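The Town That Wouldn't Go Home

184 shares | 31 comments

By the time the streetlights came on in Felness, the line outside the municipal building had wrapped past the bakery, past the shuttered bank, and all the way down to the little stone bridge where teenagers usually go to smoke. It was October and it was raining, the thin sideways kind of rain that finds its way down your collar no matter how you button your coat, and still people kept coming. Some had brought folding chairs. One woman had brought a whole pot of soup, wrapped in towels and riding in a stroller, and she was ladling it out to anyone who held up a cup.

They had come about the water. Or, to be fair to everybody involved, they had come about the mayor, and the water was how it started.

For most of the past year the people of Felness had been told that the sale of their waterworks to a company called Rantala was nothing more than an idea, one of several on the table, and that they would certainly be asked before anything was decided. Then a clerk in the records office, filing what she took to be routine papers, came across a contract that had been signed back in the spring. It ran to 248 pages. It had been drawn up by a consulting firm, Dovmont, that had never appeared on any public agenda, and whose name most of the council says it had never heard.

"I read it at my kitchen table, and I read it again, and then I called my sister to make sure I wasn't losing my mind," the clerk told me. She asked me to leave her name out, and in a town this size I can understand why (though I suspect half of Felness has worked it out by now).

What the papers seemed to show was that Dovmont had been doing a good deal more than consulting. Its people had written the mayor's speeches on the subject, picked the dates for meetings, and in one case drafted a reply to a council member's complaint before the complaint had been made public. The mayor's office says all of this is ordinary outside help, the kind any busy town hall leans on. Rantala says it bargained in good faith and had no part in how the town ran its affairs. 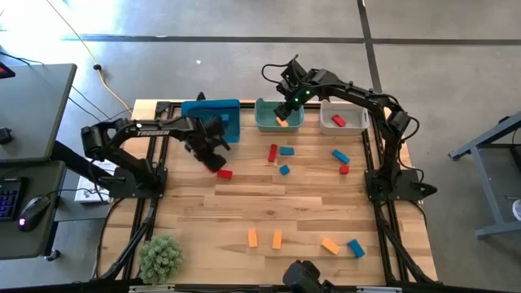 A crowd that surprised itself

The first protest drew 200 people, and the folks who organized it were thrilled, having printed flyers for half that. The next one drew 684, a number I can give you exactly thanks to a retired math teacher who stood at the bridge with a clicker and would not be talked to until she was finished.

Rónán Sheehan moved to Felness from Sivwood, over the ridge, and he runs the hardware store on the main street. He never meant to become anybody's spokesman. He lent the marchers a bullhorn, somebody asked him to test it, and he more or less never gave it back.

"I said a few words about my water bill and people cheered," he told me, still looking a bit puzzled by it. "I've been married a long time and I've never gotten a cheer like that."

Sheehan wants the mayor to resign, and he says so plainly, but he worries too about what comes after. Sivwood went through a recall when he was a young man, and he remembers neighbors who stopped speaking over it, and a church supper that simply never got held again. He'd like Felness to be angry and still be able to sit down together, and he brings this up often, usually while he is ringing up somebody's paint.

Not everyone is marching, of course. I spent a long and very pleasant afternoon with a couple who have voted for the mayor every time he has run, and who think the old pipes are a disgrace that only a company with real money can fix. They were hurt by the secrecy all the same. "He could have just asked us," the wife said, and went to put the kettle on again.

The council will vote on whether to open a formal inquiry, and as I write this, nearly everyone I speak to has a different guess about how it will go. The mayor has said he will stay in office and respect the outcome. The line outside the municipal building was still there when I left at nine o'clock, and the woman with the stroller had gone home for more soup.

31 comments | Share this story

Contact the newsroom | All rights reserved | Back to top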